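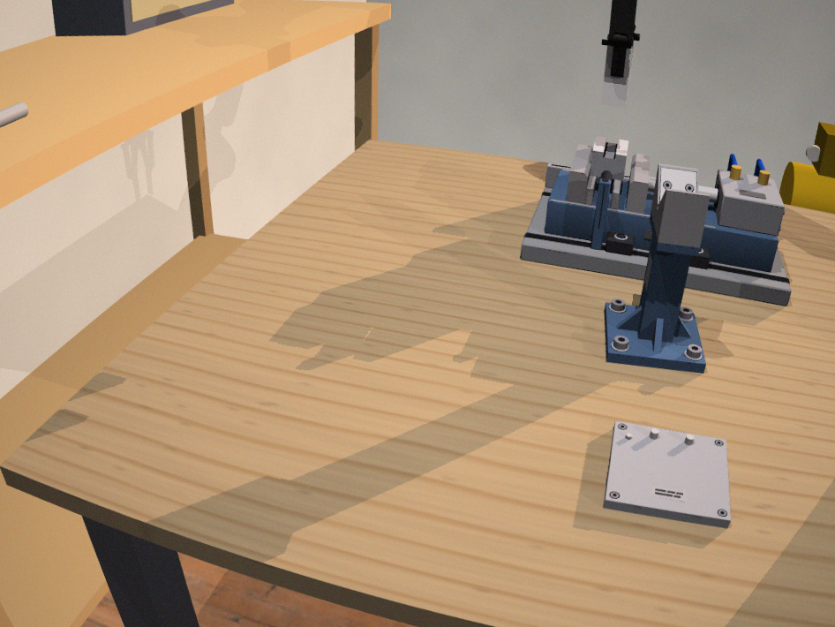
We're collecting examples in simulation this month, and I said I'd post notes as we go. The task is machine tending: pick up a small part, set it in the vise, let go, back out. The gripper hangs over the vise at the start and isn't touching anything yet. Everything we record begins with the gripper clear of the fixture, so the policy has to learn the approach too.

The target is 2000 accepted episodes. As of 7 Jul 2025 we have 239. That sounds low, but most of June went into the scene and the controls, and the count only started once we froze both.

Who does what: Mirela Rangel and Jeferson Bragança drive the arm by hand. Nantana Yimyam reviews. I keep the scripts running and argue about the rules. Kgomotso Zwane owns the training side and gets the data when we're done with it.

Rules for an accepted episode, as they stand now:
Part ends up seated between the jaws.
No contact with the pedestal stand in front of the vise.
No pause longer than 5 seconds.
Gripper is clear of the fixture at the end.

The pause rule was Kgomotso's. Our first small model learned to stop halfway and sit there. We looked back through the recordings and the drivers were doing the same thing while they worked out the angle.

The stand rule throws out the most. The blue column with the grey head is right next to the vise, and the short way in takes you past it. Mirela comes down from straight above. Jeferson swings in from the side and is faster, but he loses more episodes. We keep both styles. I'd like the model to see more than one way to do it.

We change the lighting between batches. The fixture throws a big jagged shadow across the table, and if it always falls in the same place I expect the model to start using it as a landmark. There are 12 light setups so far. Wood grain and wall color are next.

Failed episodes are kept in a separate folder with a one-line reason. Nantana writes those by hand. "Dropped early" and "seated crooked" cover a lot of them.

Somebody asked about the Wurkon recorder. We still use it. Export is slow and it names files badly, so I wrote a rename script. Heloísa Cavalcanti has the copy that works, ask her and don't use the one in the Duron folder.

Next batch starts with the part turned to a random angle. I think our accept rate will drop for a few days. I'll post the count when that batch is reviewed.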